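Fluvier Cardboard: README

Flattening, folding and stacking used shipping boxes, in ordinary rooms

What this is

Fluvier Cardboard is a collection of short recordings about one very humble chore: taking an empty shipping box, opening it out into a flat sheet, and getting it ready for the recycling pile. We love this chore! Every box comes apart a little differently, and once you start paying attention to how people deal with a big floppy sheet of cardboard in a small room, it's hard to stop.

Version 2 has 884 recordings. The first release had 733, and we'd like to reach 1,000 before we start on padded envelopes (which are a whole other story).

What people do in it

Each recording covers one box. The usual steps, though the order is up to the person:

slit or peel the tape along the bottom seam
open the flaps and push the box flat
lift the sheet, turn it, check it for leftover tape
fold it down to fit the stack, or lean it against a wall if it's too big

Labels stay on. We went back and forth on this for weeks, and leaving them won, partly for speed and partly for the fun of seeing sheets get turned right side up by the label. Please don't try to read addresses from them; anything legible was blurred before packaging.

The rooms

Homes, a shared studio in Rorside, and the back of a shop in Gruvadcombe. Furniture was left where it was. You'll find shelves, side tables, potted plants, power strips and plenty of cords on the floor, and people steering a wide sheet past all of it. The tight corners are our favorites.

Files

boxes.csv: one row per box, with length, width, wall type (single or double) and condition
steps.csv: start and end time of each step
rooms.txt: short notes on each room, written by whoever worked there
clips/: the recordings, one folder per room

Condition is graded clean, creased, torn or damp. Damp boxes are rare and all come from the shop, where deliveries arrive on Friday and sit by the back door.

Known gaps

Very few double-wall boxes. No wax-coated produce boxes at all. The Nilsuwan fold (in thirds, then in half across) is marked in steps.csv only from version 2 on, so older rows just say "fold". If you want to help fill those in, please do, we'd be thrilled.

A large sheet, held by its two near corners:
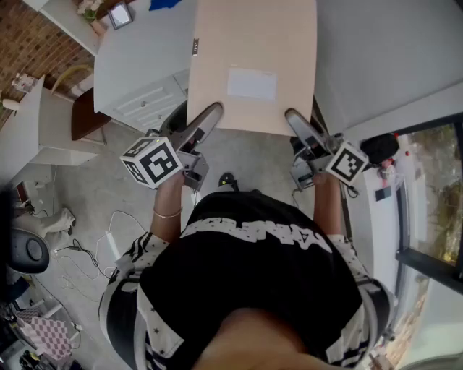
Gareth Cheetham wrote in to say that the big sheets ought to be folded along the factory creases first, and he'd like a column in boxes.csv showing whether that was done.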